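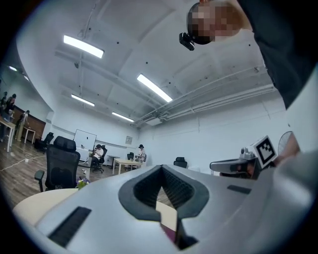
Participants wanted: sign-in and app permissions study

Lavano is looking for adults to take part in a study of how people sign in to apps on their phones and what they agree to share when they do. The work is paid and most of it is done from home.

We build account tools used by small app developers. Our next release, Dirnetti, lets people choose which details an app receives when they create an account. Before it ships we want to see how it holds up in ordinary use, on ordinary phones.

What you would do

The study runs for 6 weeks, starting in September. You install a test version of Dirnetti on your own phone and use it to sign in to five apps from a list we send you. Once a week you fill out a short form saying what you shared, what you declined, and anything that confused you. There is one interview at our Celterlow office at the end, or by video call if you live too far away -- please tell us which you prefer when you apply.

Who can apply

You must be 18 or older and live in the United States. You need a phone that you use every day and that still gets system updates. Android and iPhone are both fine. You do not need a technical background. People who work for a company that makes login or advertising software cannot take part, and neither can Lavano employees or their families.

Payment

Participants receive $63 for each completed week, paid by bank transfer or prepaid card. The interview is paid separately. If you drop out, you keep what you have earned up to that point.

Your data

The test version records which permissions you accept and when. It does not read your messages, contacts or photos. Records are stored under a number, and you can ask us to delete yours at any time during the study.

How to apply

Send a letter or postcard with your name, email address and phone model to Lavano, Study Desk, 1071 Kordestani Avenue, Celterlow, or fill out the form on our participants page. Applications close Saturday, July 12, 2025. We reply to everyone by email -- check your spam folder if you have not heard from us within two weeks of the closing date.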